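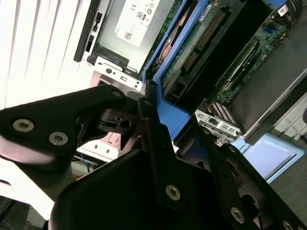 Gukden

Jivevis 데스크톱 분해 기록

사무실에서 쓰던 데스크톱 컴퓨터를 열고, 안에 든 부품을 하나씩 기록한 표와 메모 모음이다. 본체를 폐기하거나 부품을 재사용하기 전에 어떤 부품이 어디에 어떤 식으로 고정되어 있는지 적어 둘 곳이 필요해서 만들었다. 현재 기록은 791건이다. 한 건은 부품 하나에 해당하며, 본체 한 대에서 여러 건이 나온다.

표는 Brarnum 창고에서 쓰던 재고 대장에서 출발했다. 원래 대장에는 부품 이름과 수량밖에 없어서 같은 이름의 브래킷이 전원 쪽 것인지 드라이브 쪽 것인지 구별할 수 없었다. Jivevis에서는 위치와 고정 방식을 따로 적는다. 예전 대장의 품명은 old_name 열에 그대로 남겨 두었다.

다루는 범위

케이스 안쪽의 부품만 다룬다. 전원 공급 장치, 드라이브와 드라이브 케이지, 메인보드, 메모리, 내부 케이블, 판금 브래킷과 플라스틱 고정 부품이 여기에 들어간다. 모니터, 키보드, 마우스, 외부 전원선은 넣지 않았다. 본체에 꽂힌 채로 들어온 USB 수신기나 어댑터도 빠져 있다.

노트북과 일체형 컴퓨터는 구조가 달라서 Sandoval 저장소에 따로 있다. 두 저장소의 열 이름은 맞춰 두었지만 위치 코드는 호환되지 않는다. 합쳐서 쓸 때는 location 열을 먼저 분리해야 한다.

파일 구성

표 파일은 3개이고 모두 UTF-8, 쉼표 구분이다. 첫 줄이 열 이름이다.

parts.csv
부품 기록 본체. 한 줄에 부품 하나.

labels.csv
부품에 붙은 라벨에서 옮겨 적은 글자. 라벨이 없는 부품은 이 파일에 줄이 없다.

cables.csv
케이블의 양쪽 끝이 어디에 꽂혀 있었는지 적은 표. 한쪽만 확인된 케이블은 나머지 칸을 비워 두었다.

notes 폴더에는 본체별 작업 메모가 텍스트 파일로 들어 있다. 형식은 정해져 있지 않다. 어떤 것은 두 줄이고 어떤 것은 한 화면을 넘는다. 표에 들어가지 않는 내용, 예를 들어 나사가 뻑뻑했다거나 걸쇠가 이미 부러져 있었다는 이야기는 여기에 있다.

parts.csv의 열

part_id
부품 번호. 본체 번호 뒤에 일련번호를 붙인다. 한번 붙인 번호는 줄이 삭제되어도 다시 쓰지 않는다.

unit_id
부품이 나온 본체의 번호.

kind
부품 종류. 아래의 분류를 따른다.

location
케이스 안에서의 위치. 옆판을 연 상태에서 본 위치를 적는다.

fastening
고정 방식. 나사, 걸쇠, 레일, 끼움, 불명 가운데 하나. 두 가지가 같이 쓰였으면 빗금으로 이어 적는다.

colour
플라스틱 부품과 케이블에만 적는다. 판금 부품은 비워 둔다.

state
떼어 낸 뒤의 상태. 정상, 손상, 미확인.

old_name
Brarnum 대장의 품명. 새로 추가된 부품은 비어 있다.

부품 분류

kind 열에는 6가지 값만 들어간다.

power: 전원 공급 장치
storage: 드라이브, 드라이브 캐디와 케이지
board: 메인보드와 확장 카드
memory: 메모리 모듈
cable: 내부 케이블과 배선 묶음
frame: 판금 브래킷, 레일, 베젤 안쪽의 플라스틱

캐디와 드라이브가 결합된 채로 나왔을 때는 두 줄로 나누어 적고, 메모에 같이 나왔다고 쓴다. 예전에는 한 줄로 적었는데 캐디만 다시 쓰는 경우가 많아서 바꾸었다. 메모리 슬롯은 메인보드의 일부로 보고 따로 줄을 만들지 않는다. 슬롯에 꽂힌 모듈만 memory로 적는다.

케이지와 캐디는 혼동하기 쉽다. 이 표에서는 케이스에 남는 틀을 케이지, 드라이브를 물고 같이 빠지는 틀을 캐디라고 부른다. 제조사 문서의 용어와 다를 수 있다. 옆판만 열고 적은 초기 기록에는 둘이 뒤바뀐 줄이 남아 있으며, 확인되는 대로 고치고 있다.

드라이브를 적을 때

파란 플라스틱 캐디에 든 하드 드라이브는 기판 면이 보이는지 덮개 면이 보이는지를 먼저 적는다. 초록색 기판이 보이는 쪽이면 location 끝에 b를, 반대쪽이면 t를 붙인다. 이 글자가 없으면 나중에 커넥터 방향을 되짚을 수 없다. 캐디를 빼기 전에 적어야 하고, 이미 뺀 뒤라면 글자를 붙이지 말고 비워 둔다.

커넥터 쪽 상태는 state에 넣지 않고 메모에 적는다. 휘어진 핀, 금이 간 소켓, 눌린 자국을 구분해서 쓴다. 기판 위의 작은 라벨은 읽히는 글자만 labels.csv에 옮긴다.
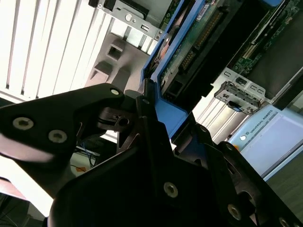
전원 공급 장치와 라벨

전원 공급 장치는 라벨에 적힌 내용이 많아서 labels.csv에서 가장 많은 줄을 차지한다. 옮겨 적는 순서는 상표명, 모델 번호, 정격, 인증 표시, QR 코드 유무이다. QR 코드의 내용은 개별 장치를 가리킬 수 있으므로 읽어도 적지 않는다. qr 열에 y 또는 n만 넣는다.

효율 등급 표시는 로고에 쓰인 글자 그대로 적는다. 80이라는 숫자만 읽히고 그 아래 글자가 보이지 않으면 80만 적는다. 등급을 짐작해서 채운 줄이 예전 판에 있었고, 다음 판에서 모두 빈칸으로 되돌렸다.

정격 전류와 전압은 글자가 작아서 잘못 옮기기 쉽다. 소수점이 확실하지 않은 값은 숫자 뒤에 물음표를 붙인다. 물음표가 붙은 값은 계산에 쓰지 않는 편이 좋다. 일련번호는 어떤 부품이든 공개본에 넣지 않는다.

라벨 일부가 브래킷이나 케이블에 가려진 경우에는 covered 열에 y를 넣는다. 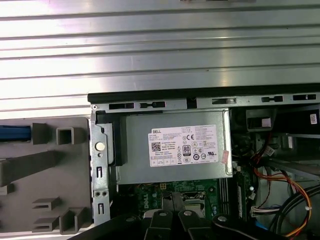
가려진 라벨은 부품을 떼어 낸 다음 다시 적는 것이 원칙이지만, 떼지 않고 본체째로 보관 중인 것도 있다. 그런 줄은 covered 값이 y인 채로 남아 있고, 읽지 못한 칸은 비어 있다. 빈칸과 n은 뜻이 다르다. 빈칸은 확인하지 못했다는 뜻이고 n은 확인해 보니 없었다는 뜻이다.

상표명은 라벨에 인쇄된 대문자와 소문자를 그대로 따른다. 예를 들어 DELL이라고 인쇄되어 있으면 DELL로 적는다. 검색을 편하게 하려고 소문자로 통일한 brand_key 열을 뒤에 하나 더 두었다. 본체의 상표와 전원 공급 장치의 상표가 다른 줄도 있으니 둘을 같은 것으로 보고 묶으면 안 된다.

판금과 고정 부품

브래킷과 레일은 이름을 붙이기가 까다롭다. 표에서는 모양 대신 무엇에 닿아 있는지를 기준으로 이름을 정했다. 전원 공급 장치에 닿은 것은 전원 브래킷, 케이지에 닿은 것은 케이지 브래킷, 케이스 가장자리를 따라가는 것은 상단 레일 또는 하단 레일이다. 어디에도 분명히 닿아 있지 않으면 기타 브래킷으로 적고 메모를 남긴다.

긴 타공과 둥근 구멍은 개수를 세지 않는다. 같은 계열의 케이스끼리도 구멍 배치가 달라 개수만으로는 맞춰 볼 수 없었다. 대신 홈의 방향을 가로, 세로, 섞임으로 적는다.

둥근 금속 머리가 보이는데 드라이버 홈이 없으면 리벳으로 적기 쉽지만, 눌러서 끼우는 핀인 경우도 있다. 확신이 없으면 fastening에 불명을 넣는다. 손으로 당겨 보고 판단한 경우에는 메모에 그렇게 적는다.

앞 베젤 안쪽의 회색 플라스틱은 드라이브 케이지의 일부와 헷갈린다. 떼어 내기 전에는 frame으로 적고, 떼어 낸 뒤에 필요하면 storage로 옮긴다. 옮긴 줄은 moved 열에 y가 있다.

케이블

cables.csv의 색은 피복 색이다. 커넥터 색은 따로 적는다. 여러 색의 선이 한 묶음으로 지나가면 한 줄에 모두 적되, 굵은 선부터 쓴다. 검정, 빨강, 주황, 노랑이 섞인 전원선 묶음은 power_bundle이라는 짧은 이름을 쓴다. 묶음에서 갈라져 나온 가닥이 다른 부품으로 가면 그 가닥만 새 줄로 뺀다.

납작한 회색 케이블은 ribbon, 하늘색을 포함한 SATA 케이블은 sata로 적는다. 색만 보고 종류를 정하지 않는다. 양 끝의 커넥터를 확인하지 못한 케이블은 종류 칸에 unknown을 넣는다. 메인보드 위를 지나는 케이블은 무엇을 덮고 있는지도 over 열에 적는다. 메모리 모듈을 빼려면 어떤 케이블부터 치워야 하는지 알아야 하기 때문이다. 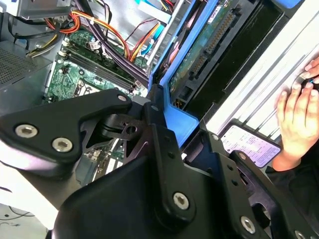 메인보드와 메모리 슬롯, 그 위의 배선, 파란색 드라이브 케이지

기록 순서

새 본체를 추가할 때는 다음 순서를 따른다.

옆판을 열고 본체 번호를 정한다.
아무것도 빼지 않은 상태에서 케이블부터 적는다.
드라이브와 캐디의 방향을 적는다.
보이는 라벨을 옮긴다.
부품을 빼면서 fastening과 state를 채운다.
가려져 있던 라벨을 다시 적는다.
나사는 부품별로 봉투에 나누고 봉투에 part_id를 쓴다.

케이블을 나중에 적으면 빠진 커넥터의 자리를 기억에 기대게 된다. 초기의 몇몇 본체가 그렇게 되어 있고, 해당 줄에는 order 열에 late라고 표시했다. 연결 관계를 조사하는 용도라면 late가 붙은 줄은 빼는 것이 맞다.

알려진 문제

location 값이 작업자마다 조금씩 다르다. 상단 왼쪽과 왼쪽 위가 섞여 있고, 본체를 눕힌 상태에서 적은 줄과 세운 상태에서 적은 줄이 함께 들어 있다. 눕힌 경우에는 lay 열에 y를 넣기로 했지만 초기 기록에는 이 열이 없다.

old_name에 오타가 있다. 원본 대장을 그대로 옮긴 것이라 고치지 않는다. 고친 이름이 필요하면 kind와 메모를 보면 된다.

부품 상태의 정상은 겉모습만 본 판단이다. 전원을 넣어 시험한 결과는 어디에도 들어 있지 않다. 하드 드라이브도 읽어 보지 않았고, 안에 있던 데이터는 이 기록과 관계가 없다.

기록에 포함된 본체는 한 곳에서 나온 사무용이 대부분이어서 특정 계열의 케이스가 많다. 데스크톱 전반의 부품 분포를 알아보는 자료로는 맞지 않는다.

권장하는 쓰임

분해 순서를 짤 때, 재사용할 고정 부품을 찾을 때, 재고 대장의 품명을 정리할 때 쓰기를 권한다. 부품의 중고 가격이나 고장률을 추정하는 데 필요한 열은 없다. 전원 공급 장치의 내부를 여는 작업은 다루지 않으며, 그런 작업의 참고 자료로 쓰지 않기를 바란다.

변경 내역

판 3
캐디와 드라이브를 별도의 줄로 나눔. covered 열 추가. 짐작으로 채운 효율 등급을 빈칸으로 되돌림.

판 2
cables.csv를 parts.csv에서 분리. brand_key 열 추가.

판 1
Brarnum 대장을 옮기고 위치와 고정 방식을 추가.

수정 제안

틀린 줄을 찾으면 part_id와 열 이름, 고칠 값을 적어 저장소의 이슈로 남기면 된다. 라벨을 고치는 제안에는 어느 글자를 어떻게 읽었는지도 같이 적어 달라. 제안은 모아 두었다가 12월에 한꺼번에 반영한다. 급한 것은 제목 앞에 label 또는 cable을 붙이면 먼저 본다.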